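Subject: Re: [robotics-club] Cup sorting for the March open day 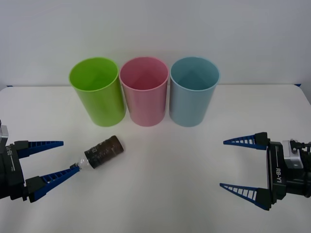 What would a visitor learn from watching the sorting demo?
Mostly that a task can be made to look easy if you choose the task. I would like them to leave knowing how often it fails, and at present we have no plan to tell them.

Sipho Mthembu wrote on January 7, 2022:
> Hi all, the sorting team would like the main slot at the open day.
> The plan is a green cup, a pink cup and a blue cup in a row, and
> the arms put small items into whichever cup the visitor names. We
> had 14 good runs out of 18 before the break, and with 200 more
> recorded practice runs we think it will be solid. Nemton have said
> they may send somebody to look, so it would be nice to have
> something that works every time. Any objections?

A few, Sipho, and I'm sorry to be the one again.

First, the 14 out of 18. Were those all with the same bottle? The small one with the dark brown label is a kind thing to pick up. It is stiff, it has a neck to pinch, and on a bare white table there is nothing else to confuse it with. I'd want to see the same figures with a glue stick, a sock and a set of keys. If the team has tried those, please post the results, including the bad ones.

Second, the cups. They stand so close that the rims nearly touch. If a bottle is let go a little off to one side, does it land in the wrong cup, or knock two over? And how do you score that? In last year's Mofokeng entry we counted "in a cup" as a success for a good while before anyone asked which cup. I don't want to go through that write-up twice.

Third, what does the second arm do? I have read the task sheet and I can't find a step that needs it. If it is there for handing things across, put a handover in the demo and score it. If it isn't, say "one arm" on the poster, and let the Pruvwood group have the spare hours for their hinge work. They have been asking since before the break.

Fourth, 200 more runs. Who is doing them? We have 4 people signed off to drive the arms, and two of those have exams. More runs of the same thing on the same table will make it better at that table. The open day is in the hall, with a different table and windows down one side. I'd sooner see half as many, with the cups moved and swapped about each time.

I'm not against giving the team the slot. I am against telling visitors, or Nemton, that it works every time. Put a tally sheet next to the table and let people mark the misses themselves.

Could someone also check whether the Mosix licence covers a public showing? I asked before the break and had no reply.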